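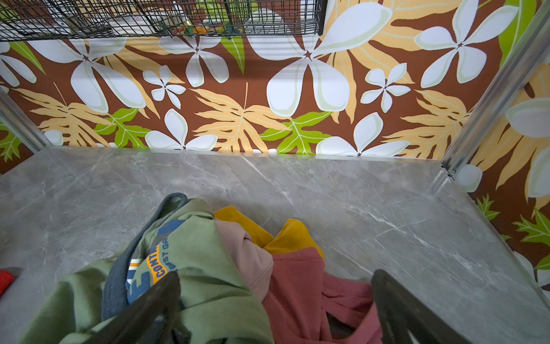 4.2 Coaching changes and the claimed rebound

Club boards often say that a new head coach lifts a losing team. The Skenau league data give only weak support. Of the 310 women's basketball games we coded, those played in the 5 weeks after a change did show a better win rate, but teams that kept their coach through a similar losing run improved by nearly as much. De Haan reads the gap as a real effect of new leadership. We doubt it. Bad runs tend to end, and a board that acts at the bottom of one will look wise whoever it hires.

The Ustirach case is cited often and deserves less weight than it gets. The team won four straight after its coach retired, three of them at home and one against a side missing both starting guards. Miyazaki's interviews with players are more useful, though they were held in September, once the season's result was known, and memory is kind to winners.

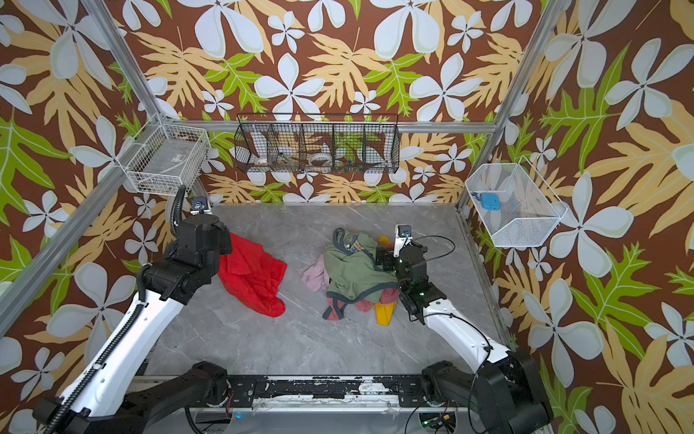
Figure 3. Garments on the work surface.

4.3 Length of tenure

Tripathi and Jondcombe both kept one coach for the whole study period and finished at opposite ends of the table. Long service may help recruiting, as is widely assumed, but our data cannot separate that from budget, and we have not seen a study that does so convincingly.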